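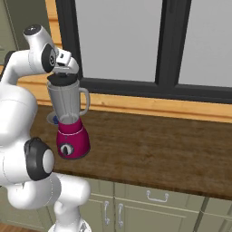
3. Trimming and Replaying the Blender Episodes

By now you should have Truvano installed and the Dal Bello kitchen loading without red text in the console. If you don't, go back and finish the install section first. I've tried skipping ahead on a half-finished install more often than I'd like to admit, and it always cost me an afternoon.

This section gets you from a folder of raw episodes to a set you can train on. The task is the blender one, with the arm working at the lid of the blender on the counter. I picked it for the guide because it's short and it's fussy. A gripper can be touching the lid and still be nowhere near a good grasp, and from one still you often can't tell which you've got. Our whole trimming method (we call it Dollel, and so does the command line) grew out of that annoyance.

What Dollel does

Dollel looks for the moment in each episode when the fingers first make contact with the lid. It keeps a stretch before that moment and a stretch after it, and throws the rest away. The long approach at the start goes, and so does the dithering at the end when the person driving the arm was hunting for the stop key. Then it replays the shortened episode in the simulator from its new first state, and if the replay doesn't end where the recording ended, the episode is dropped.

That last part matters more than the trimming. We collected 191 episodes at Nidunholm and 163 of them survived the replay check. I was a little sore about losing the others, a few of which I'd driven myself, but the policy trained on the smaller set was steadier at the lid in our runs and I stopped complaining.

Before you start

You'll need the raw episode folder, the scene file that was used to record it, and some free disk space. The replay writes out fresh states for every episode and it isn't shy about it.

Caution: use the same scene file you recorded with. Even a small change to where the blender stands will make good episodes fail the check, and the log will blame the episodes.

Trimming

1. Make a copy of the raw folder and work on the copy. Dollel writes into the folder you point it at, and there's no undo.

2. Open Truvano and choose Load Set, then pick the copied folder. The episode list fills in on the left. Give it a moment if you're on a laptop.

3. Click any episode and drag the time slider until the fingers are at the lid. You want to be sure that the contact marker under the slider shows up near where your own eyes say it should. Do this with a handful of episodes from different parts of the list.

Note: if the marker shows up way early, the arm is probably brushing something else on the counter and the filter is set too wide. Open Contact Filter and tick Lid Only. This one setting has fixed almost every strange trim I've been sent.

4. Set the lead-in and the tail. I leave the lead-in at 2 seconds and the tail at 3. If your drivers are slow and careful, go longer on the lead-in — the policy needs to see the last bit of the approach, or it arrives at the lid with no idea how it got there.

5. Press Trim All. The list turns gray while it works, and each row comes back in black as it's finished. Rows that come back in italics had no contact at all. Open a few of those before you delete them. Some will be plain misses, but every so often one is a decent episode with a broken contact log, and you can set the marker by hand with a right-click on the slider.

Replaying

6. Switch to the Replay tab and leave Start From set to Trimmed State. Don't pick Home Pose here. The arm has to begin exactly where the cut was made, and starting it from home gives you a lovely smooth motion that has nothing to do with your data.

7. Pick a camera for the replay. The check itself doesn't use the camera, so this is only for you, but you'll be glad of a good one when you have to work out why something failed. My advice is to watch for the arm getting in its own way. From the wider counter view the upper links can come between you and the blender, and you end up staring at a big white elbow with the jar behind it and only patches of the base showing. You'd never judge a lid grasp from a view like that! It's fine for checking the reach of the arm, though, and for seeing how low the gripper is over the counter. 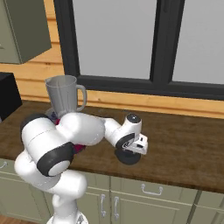 8. Save the camera you settled on with Keep View. If you don't, Truvano goes back to its default the next time you load a set, and you'll have to line it all up again.

9. Press Replay All and go get some lunch. On our machine at Nidunholm I usually start it in the late morning and it's done when I'm back. You can keep the window open and watch, and I did for the first few sets, but turning the display off makes it a good deal faster.

10. When it's finished, sort the list by End Error. Small numbers at the top are your keepers. Scroll down until you hit the place where the numbers jump, and look at the episodes on both sides of the jump. There's nearly always a clear gap. Put the cutoff in the gap and press Apply.

Caution: don't move the cutoff to save an episode you like. I did this once with a really pretty run, and it turned out to have a skipped step in the recording. The policy learned the skip.

11. Export with File, Write Training Set. Keep the box for Write Rejects ticked too. The rejects go in their own folder with the reason for each one, and you'll want them if anybody asks how you got from your raw count to your final one.

If a lot of episodes fail

Losing some is normal. If most of the set is going, work through these in order before you collect anything new.

Check the scene file again. I know, but check it.

Look at the step size in Settings. It has to match the one used for recording, and Truvano doesn't read it from the episodes yet. It's on my list for the next release.

Open one failed episode and run Replay Side by Side. If the two arms drift apart slowly from the first moment, it's the step size or the joint gains. If they stay together until the fingers touch the lid and then part ways, it's the contact settings, and you should copy the whole contact block over from the recording setup instead of fixing values one at a time.

If they match all the way and the episode is still marked as failed, your cutoff is too tight. Loosen it a little and sort again.

What to write down

Please put the lead-in, the tail and the cutoff in the notes field before you close the set. They're stored in the project file, but the project file doesn't travel with the export, and in April I spent a long morning trying to guess the values behind a set I had made myself. I also note the raw count and the final count, like this:

Dal Bello kitchen, blender lid. Raw 191, kept 163. Lead-in 2, tail 3. Lid Only on.

Training on the exported set is covered in the next section. You can close Truvano now; the trainer reads the export folder directly and runs a bit quicker without it open.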